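The Rernley Speedway season resumes on 2nd April with a 24-lap feature for the sprint cars, after the track surface was rebuilt through the first two corners.

Azra Vukadinović leads the standings on 737 points, with Manikandan Thampi next and Usha Thevar third. Thampi has won the last 3 features at the track but missed a round in March with a broken rear axle.

Race director Yamuna Panicker said the new clay had been rolled and watered all week.

"It's holding together well," she said. "We'll run extra hot laps before the heats so drivers can get a feel for it – turn two is a bit wider than it was."

Nithin Unnithan will make his sprint car debut in the Previx entry after moving up from the junior sedans. He tested at Kurup last month.

Gates open at 4 pm, with heats from 6 pm. Adult entry is $20 and children under 12 get in free. Camping on the back straight is booked out, but day parking is still available off Alodlow Road.

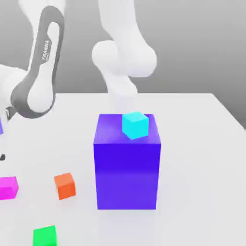
*A cyan cube on a larger blue-violet block, with a white robot arm overhead. Computer rendering.*

Drivers who have not renewed their licences need to do so at the pit office before scrutineering. The office will be open from noon.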